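4. Cajas con tapa: montar, cerrar y guardar

Vale para las cajas Stosa de cartón ondulado, modelo 968. Las Admasu van con otra solapa – ver apartado 7.

Antes de empezar. Superficie lisa, seca y despejada. Encimera, mesa, lo que haya. Nada de moqueta, el fondo se comba.

1. Desplegar el cuerpo. Marcar bien los pliegues con la mano, sin uñas.
2. Doblar el fondo. Primero las solapas cortas, luego las largas.
3. Llenar. Lo pesado abajo. Dejar 2 cm libres hasta el borde.
4. Montar la tapa aparte y bajar los cuatro lados. Si un lado se abre, repasar el pliegue.
5. Colocar la tapa recta, desde arriba. No empujar de una esquina sola.
6. Mirar la junta por los cuatro lados. Tiene que quedar una línea fina y pareja entre tapa y cuerpo.
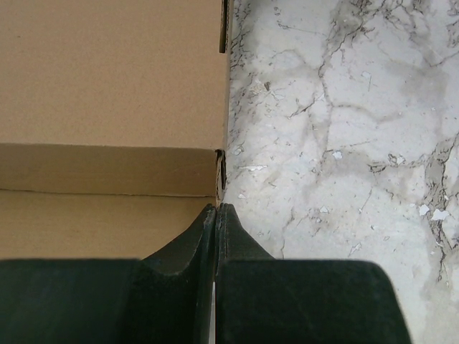
Fig. 2. Caja con la tapa puesta. Línea de junta entre tapa y cuerpo; en la esquina, el canto ondulado a la vista.

NOTA: el canto sin forrar en las esquinas es normal, no es un defeto. Suelta algo de fibra al rozarlo – pasar un paño seco y ya.

PRECAUCIÓN: no levantar la caja por la tapa. No va pegada. Coger siempre por debajo, con las dos manos.

PRECAUCIÓN: mármol y superficies pulidas – la caja resbala. No arrimarla al borde.

Etiquetas: en el lateral del cuerpo, nunca encima de la junta. Las de Hellell agarran bien, las de papel normal se depegan en el trastero.

Apilar: máximo 7, todas del mismo tamaño.

Recambio de tapas: pedir a Ostura, a la atención de Oľga Štěpánek, indicando el modelo.

Revisado: 3 de noviembre de 2021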